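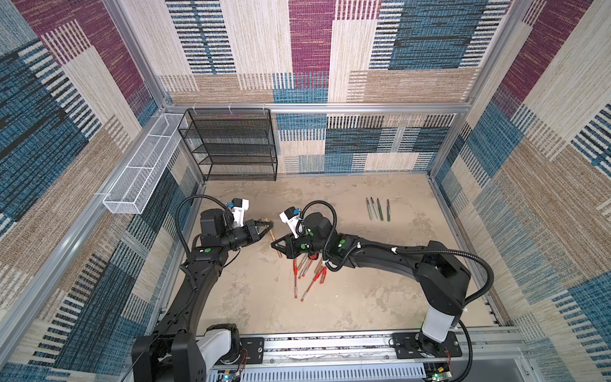

The first thing the owner of Rindden wants understood is that she does not like stationery. She likes people being able to find a pen. "They're very different conditions," she says. "One of them you can get treatment for."

Rindden sorts out other people's supply rooms. Schools, clinics, council offices, the odd law firm that has lost its own stapler policy. She started in December six years ago, after a long stretch running the front counter at Andrade, a print shop where the pens went out in the morning and did not come back. We meet at her workroom, where she makes tea and gives me a pen to take notes with. It's green. She asks for it back before the kettle has boiled.

Pens, she says, are where every job begins. Clients want to talk about the filing cabinets, and she lets them for a while, then asks to see the mug. There is always a mug. "They'll tell you it holds the good pens. You tip it out and it's 46 pens, a golf tee and a dead thermometer. Four of them write."

Her method is not much to look at. Everything goes out on a flat surface in one heap. Then you pull out one kind and lay them side by side, all facing the same way, before you touch the next kind. The red-and-white ones stay in their muddle until the olive-green and grey ones are done. She is strict about this and has had words with grown accountants over it.

"People grab from everywhere," she says. "They get a red, they get a green, they have a lovely time, and after twenty minutes they've got six little heaps where they used to have one big one. They've made it worse and they're tired."

And why must they all face the same way? She looks at me as though I've asked why the milk goes in the fridge. "So you can see which one's missing its cap."

She has firm opinions on containers, most of them unkind. Drawers are "where pens go to be forgiven." Anything with a lid is out. What she likes is wire mesh, in open shelves or a long narrow basket with compartments, hung where you can see it from your chair. Black or white, she doesn't mind. Mesh lets the dust through and shames you when it's empty. She once fitted out the whole of Retuleo, a language school, with mesh baskets, and counted 129 pens going in on the Monday. By the end of term there were 112 left, a figure she recites the way other people mention a child's marks.

"Seventeen pens," she says. "In a school. They should've had a plaque."

The patterned wall panels were a harder sell. She's fond of fabric on a wall, plum and teal and navy, plenty of cream, in big overlapping blocks. Clients expect white. Her view is that people who have to sort things all afternoon deserve some colour to look at, provided the surface they're sorting on stays pale and dull. She tried a patterned tabletop at a firm called Alitz and describes the result as "like looking for a snake in a carpet."

I ask whether her own house is tidy. She takes some time over the biscuit tin.

"The pens are," she says.

The rest, under further questioning, includes a hallway cupboard that hasn't been opened fully in years and a garage she refers to as the annex. She charges other people for 22 hours of this sort of thing and can't see herself paying it. A friend offered to do the cupboard as a birthday present and was told, politely, to buy flowers.

On my way out I check my pockets and find a second pen, one I can't account for. She already has her hand out.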